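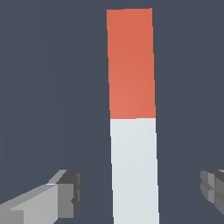
Red and white block, computer render

53 minutes of music, one LP or two?

Posted by Mulard_bass

My band has finished its second record and we want it on vinyl. The whole thing runs 53 minutes over nine songs. The plant we used for the first one, Trallanitz, says they can fit it on one disc but that it will be quiet. A double costs a lot more and we only want a small run. We play slow, heavy stuff with a lot of low end and long fade-outs, plus two acoustic songs that are close to silent in places.

Has anyone here put this much music on one LP? Would you cut a song, pay for the double, or live with the lower level? Two of the songs have to stay next to each other because one runs into the other. We need to tell the plant by August.

Vasco Lobo

I would not put 53 minutes of that kind of music on one disc. Split evenly, you are over 26 minutes a side. Bass takes up room in the groove, so the cutting engineer has to turn the whole side down to make it fit, and then the quiet songs end up close to the surface noise. The acoustic ones will suffer most.

We had the same choice with the Doldale record. We aimed for about 20 minutes a side, took two songs off the LP and put them on the download that came with it. We pressed 223 copies and I don't remember any complaints about the missing songs. A few people asked where they were and we pointed them to the card in the sleeve.

If you do stay with one disc, a few things help:

Put the loudest and brightest songs at the start of a side. The inner grooves lose top end and distort more easily.

Don't end a side with the biggest chorus. One of your acoustic songs could go there, as long as it isn't the very quietest one.

Ask for a separate vinyl master with the lowest bass in mono. Don't send the files you made for streaming.

Pay for a test pressing and play it on an ordinary turntable as well as a good one.

Your joined pair has to sit on the same side, so work out the running order from those two and fit the rest around them.

mfaume

just do the double. people who buy vinyl will pay for it and it looks better on the table. you can leave side 4 blank or get it etched

Trudging Tempo

Depends on the money. A double also means a wider sleeve and more postage per copy, and that part surprised us. Ask for a quote with everything in it before you decide.

I'd also look at the fade-outs. We took 20 seconds off a few endings for the LP version and got a couple of minutes back without losing a song. It won't get you all the way there, but with one song moved to the download it might be enough. Send the cutting engineer the exact side lengths first – they can usually tell you what level to expect.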